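May, a bit after six in the morning

Up before the alarm again. Rain most of the night but the gutter over the back step held, so Ottar's bracket is doing its job. Made coffee and drank it standing up at the bench because the table still had yesterday on it – the mail, the seed packets, and the box of dishes from the Mornulen sale that I said I would deal with and didn't.

Dealt with it this morning. There were 36 pieces in the box and I paid too much for them, but I wanted the pink ones. Most of the white ones are chipped on the foot and can go out under pot plants. The two big platters I wrapped in newspaper for Ebuka Abubakar, who asked for something to carry bread on and isn't fussy about colour. The pink plates went through hot water twice and I dried them by hand. The stamp on the back is worn down and I couldn't make out a maker. I looked through the old Ovberg catalogue and didn't find the shape in it.

Then the table. I am still pleased with the table. It was 800 at first and Ottar Viklund got it down a little by pointing at the underside and saying nothing for a long while. It's lighter than the photos in the ad made it look, and against the dark floor it is nearly yellow in the afternoon. I had worried that round would waste space after the old one, but you can walk past it without catching a hip. Wiped it with a damp cloth and then a dry one. There's a faint ring near the window side that I think was there when it came. Will try the Iltar oil on it when the weather dries out, on a small patch first.

Put one of the pink plates on it to see. I like it better with only the one plate and nothing else. The bowl that used to live there can stay on the shelf.

Things still to do in that room:
The cords. All of them are on the floor and I step over them ten times a day. Ask Ottar if the power strip could be fixed under something.
Sneakers to the front door, where they belong.
Find a proper chair. The office chair is comfortable but it rolls on the boards, and it looks like what it is.
Felt pads for the white legs.

Rang Ruiz-Ortega at nine about the curtain fabric. It's been three weeks now. The woman said it was on its way and that she would ring back, and she hadn't by lunch. If it comes to more than 1000 with the lining I will leave the lining off and see how the winter goes. The blind works well enough.

Lunch was soup and the end of the loaf. Walked to the post office with the platters, then remembered Ebuka is coming past anyway, and walked home with them. My arms were sore by the corner.

Ebuka came at four and stayed for tea. Took the platters, and a couple of the white plates too, chips and all, which saves me a few. We talked about the roof at his mother's place and whether to do it before the cold or wait. He thinks wait. I don't, but it isn't my roof.

Early night. Bins out first.

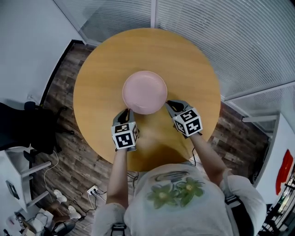 The round table with a pink plate on it.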